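Mornuleo Kitchen Refit - Progress Report to the Mandow Fund

Date of report: 15 Jan 2018
Period covered: June to the end of December
Prepared by: Flundilari project office

1. Where things stand

The main kitchen at Mornuleo is in daily use again. The cabinets are hung, the backsplash is tiled and grouted, and the power supply to the counters has passed inspection. Two items from the original schedule are still open: the pantry shelving and the replacement of the back door. Both are covered under section 5.

The kitchen was closed for 11 weeks in total. The application allowed for nine. One of the extra weeks came from a late delivery of tile and the other from the wiring, which had to be opened up further than planned once the old wall covering was off.

2. Cabinets

The old wall cabinets had been painted many times and several doors no longer closed. Repair was priced in the spring and came out close to the cost of new ones, so we replaced them, as agreed with you in June. The new fronts are in a dark brown wood grain. We had first picked a white finish, but the sample showed every fingerprint after a few days in the old kitchen and the cooking groups asked for something darker.

Handles are long black vertical pulls. These cost more than the knobs in the first quote. Several of our members have arthritis or limited grip, and a long handle can be pulled with the whole hand or hooked with a wrist. The difference was met from our own funds and is not charged to the grant.

Two doors were delivered with chipped corners and were exchanged by Lynch at no cost. One hinge on the far end cabinet needs adjusting again. It has been on the snag list since November.

3. Backsplash and wall outlets

The wall behind the counter was painted plaster and had been stained by steam and grease for years. It is now tiled across the full width with long rectangular gray tiles, glossy, with a lighter grout. The gloss finish wipes down with a damp cloth and no cleaner, and daily cleaning of that wall takes a few minutes. The grout was sealed once before opening and is due for a second coat this spring. 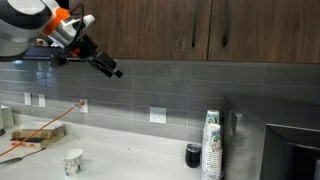
We also moved the power points up onto the tiled wall. Before the work, the only outlets near the counter were low down at one end, and extension cords were being run behind the kettle and the mixers. The electrician ruled those out on the first visit. Cutting the tile for the new wall plates was slow work and accounts for most of one extra day on the tiler's bill. No extension cords are now used at the counter.

4. Budget

Spending on cabinets came in $400 under the estimate. Spending on tile and tiling went over by $700, mainly the extra day mentioned above and one additional box of tile to keep as spares. The net overspend of $300 has been taken from contingency. We have kept the spare tiles in the storeroom with a note of the grout color.

Receipts for all items are attached separately, in the order of the budget lines. The invoice for disposal of the old cabinets is still to come and will be sent on its own.

5. Work still to do

Pantry shelving: the uprights are in place but the shelves have not been cut. Dry goods are being kept in the hall closet for now, so whoever is cooking has to walk back and forth. We expect to finish this by the end of the spring.

Back door: two quotes received, a third requested. The current door locks but lets in a draft.

Labels: the cooking groups want the insides of the cabinet doors labeled so that things go back in the same place. We have a draft list of what goes where - plates and bowls nearest the sink, baking things together, anything heavy kept below the counter.

6. Use of the kitchen

The Tuesday lunch and the evening cooking class both restarted in the first week after reopening. The class is full at 20 places and has a short waiting list. The lunch was smaller than usual up to the holidays, and has since picked up.

The next report will be sent when the shelving is complete.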